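Section 3: Getting your betting history into Vuton

Okay, so by now you've got Vuton installed and you've picked a password you'll remember. This is the section where it starts being useful, because a betting ledger with no bets in it is just an empty grid. I'm going to walk you through it the way I did my own, with accounts at two sportsbooks, Sampaio and Kundau. If yours are somewhere else, the buttons will have other names but the order is the same.

Set aside an evening. My own history came to 1,198 bets and most of the work was fixing what the books call things.

Before you start

Check which version you're on (Help, then About). Everything below is for version 3. If you're still on 2, the Import menu is hidden under Tools and there's no preview screen, so please update first!

Download your history from each book on a computer. The phone apps only give you the last month or so, and you won't notice until your totals look weirdly good.

Exporting from Sampaio

1. Log in and open My Account, then Settled Bets.

2. Change the date range to All Time. It goes back to Last 30 Days every single time you leave the page, so look at it again right before you hit the button.

3. Click Export and choose CSV. The PDF looks nicer but Vuton can't read it.

4. Save the file and rename it with the book's name. Both books call their file "history" and I overwrote one with the other twice.

Exporting from Kundau

5. Open Statements, then Request Statement. Kundau emails you a link, and mine took long enough that I went and made dinner.

6. Download the file and open it in a spreadsheet. Delete the lines above the column headings (your name, address, a paragraph about terms) and save it again as CSV.

Note: Kundau puts open bets in the same file as settled ones. Leave them in. Vuton marks them Pending and keeps them out of your profit figure.

Importing

7. In Vuton, go to Import and pick the first file. Do one book at a time.

8. On the preview screen, match each column to a Vuton field. You need Date, Stake, Odds, Result and Return. Everything else is optional, though I'd add Sport if you have it, as the charts are pretty dull without it.

9. Look at the odds column. Sampaio writes American odds (+150, -110) and Kundau writes decimal (2.50, 1.91). Pick the right format from the dropdown for that file. If you have a book that mixes the two, you'll want the Nosesico add-on, which I cover in Section 5.

10. Click Import and let it run. Don't close the window, even if the bar seems stuck.

Caution: The limit is 2,000 rows per file. Anything past that gets dropped without a warning. If your file is longer, split it by year and import the pieces one after another.

11. Do the whole thing again for the second book.

Sorting out bonus bets

This part trips up pretty much everybody, me included. When you place a free bet and it wins, most books pay you the profit and keep the stake. But the export often lists the stake as if it was your own money, so a losing free bet shows up as a real loss. In my case it made a decent football season look like a disaster.

12. Filter the ledger by Promo. If your book doesn't label promos, filter by stake and look for the round numbers that match offers you remember taking.

13. Select those bets, right-click, and choose Mark as Bonus. The stake goes gray and stops counting.

14. Spot-check a few winners against the book's own site. The Return column should show profit only.

Note: Boosted odds are not bonus bets. You paid for those with your own money, so leave them alone.

Checking the totals

15. Open Summary and write down total staked and total returned for each book.

16. Compare them with the book's yearly win/loss statement. They should match to the penny. If they're off by one bet's worth, look for a parlay that was settled, voided and settled again, which tends to come through as two rows.

17. Once you're happy, click Lock History. After that you can still add new bets, but the old ones can't be changed by accident.

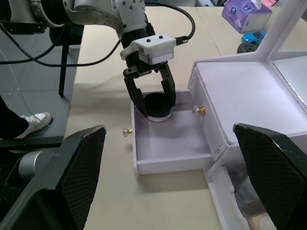
Black cup with a white base band, at the open drawer.

Setting a monthly limit

I'd do this while the real numbers are fresh in your mind. Go to Limits, type in what you can comfortably lose in a month, and choose the day it resets. Vuton will show a yellow bar as you get close and a red one when you're over.

Caution: Vuton only keeps records. It can't stop a bet from going through at Sampaio, Kundau or anywhere else. For a hard limit, set one inside each sportsbook account as well, and if the totals you just looked at made your stomach drop, use the book's time-out or self-exclusion page before you go any further.

Next up is Section 4, where we add live bets by hand and set up tags.

Comments (4)

parlay_pete_72: Step 6 saved me. I'd been trying to import the Kundau file with all that junk on top and kept getting "no date column found."

Marcy: Does Lock History lock the tags too? I want to add those later.

Onni Ruotsalainen: @Marcy tags stay open after you lock. Only date, stake, odds, result and return are frozen. I tagged all of mine in February, long after locking.

dgw: My split files overlapped by a day and I got duplicates. Tools > Find Duplicates cleaned it up, but do it before step 17.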